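Reference > Household > Laundry > Folding of trousers

Folding of trousers

Folding of trousers is the reduction of a pair of pants to a flat, compact shape for storage in a drawer, on a shelf or in luggage. It is usually carried out after drying and before sorting. The work is done on a flat support, most often a bed, a table or an ironing board, and differs from the folding of shirts in that the garment has two long parts joined at one end and must be aligned along its length before it is shortened.

Terminology

The waistband is the upper edge of the garment. The crotch is the point where the leg seams meet. The rise is the distance from the crotch to the waistband, and the inseam is the distance from the crotch to the cuff. A cuff may be open, turned up or gathered. In gathered cuffs the fabric is drawn in and forms small puckers, so that the end of the leg does not lie fully flat.

Working surface

A bed is the most common surface in homes without a separate laundry room. It accepts a full-length adult garment laid sideways, with the waistband at one end and both legs extended. A mattress gives under pressure, and creases pressed by hand are softer than those made on a table. Ribbed or quilted covers hold light fabric in place but can leave a faint texture on knitwear. A table 90 cm deep is enough for most trousers when they are laid parallel to its long side.

Garments waiting to be folded are normally kept at the far side of the surface, with the near half left for the piece in hand.

Procedure

The garment is laid out with the legs slightly apart and the front facing up. Drawstrings are placed inside the waistband or left loose on top. Folds around the crotch are drawn outward by hand, as this is the area where fabric collects. One leg is then brought over the other so that the inseams and cuffs match. The pointed part of the seat, which projects past the line of the legs, is turned in to give a straight edge. The doubled garment is folded in half from cuff to waistband, then in half or in thirds again, depending on the depth of the drawer.

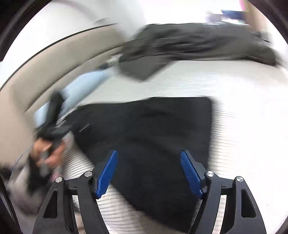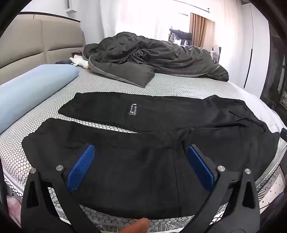

A black cloth and a dark gray garment on a white ribbed surface; in the second view, on a bed, black pants with gathered cuffs and a drawstring at the waist.

Variants

The Sodach fold begins from the waistband and leaves the cuffs outermost. It is used for open shelving, where the rounded edge of the fold should face the room. The Pickering fold is a rolling method in which the doubled legs are rolled toward the waist and the roll is tucked into the band. It suits soft pants with gathered cuffs - a stiff crease-front trouser will not hold the roll. A third method, found in the Ornness household manual, divides the length into four equal parts and stands the finished piece on edge.

Effect of material

Fabric weight affects both the number of folds and the thickness of the result. Light knits of 200 grams per square meter or less can be folded three times without springing open. Heavier fleece is normally folded 2 times. Woven trousers with a pressed crease are folded along the crease or hung. Printed or applied patches on the leg are kept away from fold lines where possible, as repeated bending in the same place can crack a print or lift an edge.

Storage

Trousers filed upright take up less drawer depth than a stack and can be removed singly. In the Enside drawer layout, a drawer 800 mm wide is divided into lanes running front to back, with dark garments kept in one lane and the folded edge turned upward. Drawstring pants are stored with the cord inside the fold to prevent tangling.

See also: Ironing; Clothes hanger; Drawer divider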